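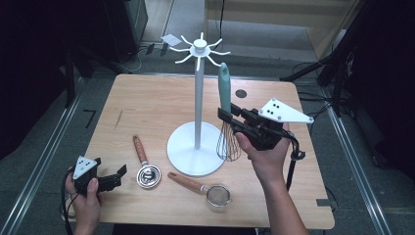
Rhys Fairweather thinks a whisk belongs in a drawer, and he wrote to tell me so after my last column. Hooks and racks are for people with too much counter, he said, and anything left hanging out just collects grease.

I love Rhys's letters, and he's wrong about this one! Give me a mug tree any day — a round base, a pole, a ring of curved arms — and don't waste it on mugs. Mugs stack. Mugs are happy on a shelf. It's the awkward stuff that needs an arm to hang from: the whisk, the tea strainer, the fine mesh sieve with the long wooden handle that has jammed every drawer I've ever owned.

My white one has eight arms, and I'd take more if they made them. Mesh bends when you shove a rolling pin on top of it. Whisk wires catch on the potato masher and then the whole lot comes up together, usually while the milk is boiling over. Hang them up and you grab the one you want with your eyes half shut (6 a.m., tea, no glasses on).

The grease point is fair, I'll give him that. Keep the tree well away from the stove and use what's on it. A whisk that comes down every other day gets washed every other day. If something on there has gone fuzzy, that's a tool you don't need, and it can go in the drawer with Rhys's.

Not everything will hang straight off, of course. A handle with no hole or loop wants a bit of kitchen string, and Eun-ji Ko tells me she uses old shoelaces, bright ones, a different color for each tool. I'm stealing that for my sieve this weekend.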